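Equipment Planning Coordinator, Robotic Handling (full time)

Posted Jan 22, 2021 by Flirisham Hiring Desk 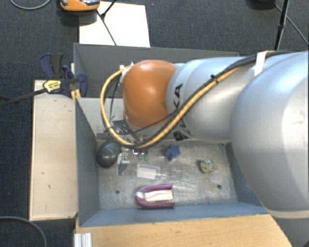 A KUKA arm over a metal bin of mixed items.

Flirisham is hiring an equipment planning coordinator for its robotic handling group. The group tests arms, grippers and sensors on bin picking work and advises customers on what to buy. Until now the engineers have done their own purchasing. That has led to duplicate orders, missed service renewals and a budget that gets rewritten every quarter. We want one person to own the equipment plan from first quote to final disposal.

The job is based at our Bamer site. You will report to the operations manager and work daily with the test engineers. Some travel to our Unari warehouse is required, normally two trips a month by company van.

What you will do

Keep the equipment register. It currently lists 43 items over $1,000, including arms, controllers, grippers, stands, compressors and safety scanners. Each entry needs a purchase date, a service date, a location and a replacement estimate. Many do not have all of these yet.

Prepare the yearly equipment budget with the engineers and defend it in the planning meeting in May. The budget has to cover cables, hoses, gripper fingers, clamps and fasteners as well as the large machines. We have underestimated wear parts in each of the past two years.

Collect and compare quotes. Any purchase above $1,000 needs written quotes from more than one supplier. You will check what each quote leaves out: freight, rigging, floor anchors, software licenses, training days and spare parts.

Plan lead times. Project Hailu, our next test cell, needs an arm, a controller, guarding and a second bin station. You will set the order dates and tell the engineers early when a date is going to slip.

Compare leasing, used and new equipment for each large purchase and write a short recommendation. Two pages is plenty.

Buy and restock test objects. The engineers use bottles and all kinds of small odd-shaped things, and they lose or break them. This is a small line in the budget but it takes up time.

What we are looking for

- 5 years of experience in purchasing, production planning or maintenance planning
- Good working knowledge of spreadsheets and at least one purchasing system
- Able to read a machine data sheet and ask an engineer sensible questions about payload, reach, power supply and floor load
- Clear written English
- A valid driver's license

You do not need to program robots. Experience with industrial arms, machine tools or packaging lines is a plus. So is experience with import paperwork. A degree is not required.

Terms

Permanent position after a probation period of 6 months. Day shift, with occasional early starts when a delivery is due. Health coverage and paid leave begin on the first day. Safety shoes are provided. Pay depends on experience, and we will give you the range in the first phone call.

How to apply

Send a resume and a one-page letter to the Flirisham Hiring Desk. In the letter, describe one equipment purchase you planned, what it was budgeted at and what it ended up costing. Leave out company names if you have to. Selected applicants will be asked to the Bamer site for an interview, a walk through the test area and a short exercise comparing two gripper quotes. Applications are read as they come in, and the posting stays open until the job is filled.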